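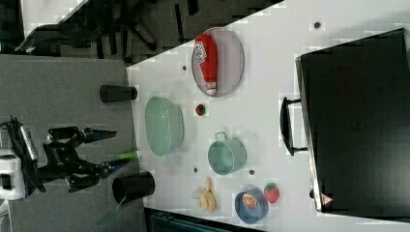 The Trultside Assembly is the regional parliament of Trultside, and I've been following it long enough that friends have stopped asking me about it at dinner. It makes law on schools, buses, housing, fishing and a good many smaller matters, while the national government in Grarkska keeps tax, defence and the courts. Members sit in a half circle and vote by holding up a card. The card for yes is white and the card for no is a bright lime green, very close to the green of the thin stick on the near edge of the white table, so you can pick out a rebellion from the back row of the gallery (I have, and it's great fun!).

Origins

Trultside was run for generations by a board of appointed governors, who met in private and published next to nothing. Pressure for an elected body grew out of a long row over harbour dues, which the fishing towns felt they were paying so that Grarkska could mend its own roads. A regional vote was held, the yes side won comfortably, and then came a slow stretch of arguing about where the thing should sit. The old customs hall got it in the end. It's draughty and the acoustics are dreadful, but the windows are lovely and I wouldn't swap it.

How it works

Members are elected from districts, with a top-up list to even things out between the parties. A bill goes through 3 readings. The first is a formality and takes minutes, the second is where the speeches happen, and the third is mostly people repeating the speeches for their local paper. Any bill that touches money also goes to Grarkska for what's called a letter of no objection. People outside the region tend to assume this is a veto. It's weaker than that: if the letter hasn't come back within 2 months the bill carries on without it.

The leader of the Assembly is known as the convener and is chosen by the members in an open vote. A convener can be removed the same way, though there has to be a named replacement on the motion, so you can't simply throw somebody out and see what happens next.

Parties

Three parties matter. Ahuja (everyone says the name as though it were a person, and it was once, the founder's surname) is the oldest and wants more powers brought home, though its members disagree terribly about how many. Prodex is the party of the business towns and likes things more or less as they are. The Harbour List is small and stubborn and has held the balance more often than its numbers deserve, if you ask me.

Jyoti Rajput, Ahuja's longest-serving convener, led two coalitions with the Harbour List and one very awkward one with Prodex. That last one fell apart over school meals. I was in the gallery for the vote and it was a sea of green cards, including several from her own benches.

The powers question

Whether the Assembly should set its own taxes comes up every December with the budget, and every December it's put off. Ahuja would like a second regional vote. Prodex says the first one settled it. The Harbour List will talk to either side, provided harbour dues are mentioned first.

Sittings are open to the public and usually begin at two in the afternoon. Bring a jumper.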